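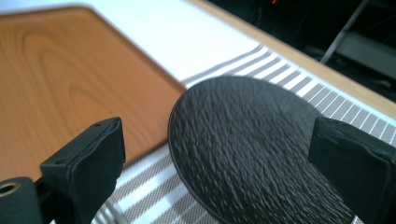 Re: [tresham-tables] Plates for the spring supper, again

On the subject of dark plates, since I seem to have become their defender:

> I still say the black ones are a mistake. Last April we used
> them for the fish and you couldn't find the olives. The surface
> is all ridges, so a knife makes a noise like a gate. And they
> show every fingerprint. Can we please go back to the plain white
> from the Lamptey cupboard and save these for Halloween?

The olives were black olives. I'm not sure any plate should take the blame for that.

The knife I'll grant you. I tried one at home with a butter knife and the cat left. But I'm proposing them for bread and cheese, and for the little lemon cakes, which nobody saws at. A pale cheese on that rough black surface looks like it cost twice what we paid. The same cheese on a Lamptey white looks like a hospital snack.

As for fingerprints, mine show up on the smooth band at the rim and hardly anywhere else. Wipe the rim with a dry cloth on the way out of the kitchen. If grease gets down in the ridges, use the vegetable brush, the soft one, and please put it back.

My actual worry is the cloth. I set a black plate out on the white one with the gray stripes, next to the big orange wood-grain tray, and I like the plate and the cloth together very much. The tray I like less. It's a lot of orange. But it's the only tray we own that holds a full round of glasses, so it can live on the side table at Narov Hall and be orange over there.

Numbers, for whoever is packing: we have 36 of the white and 17 of the black. So black can't go at every seat whatever we decide, and we can all stop arguing about that part. I'd put 2 on each table for sharing and keep the spare in the kitchen, where something always gets dropped.

The striped cloths are in the box marked Givholm, which has never had anything from Givholm in it. They need ironing - I did one and consider my share done.

If you still want white for the fish, fine. I'll bring green olives.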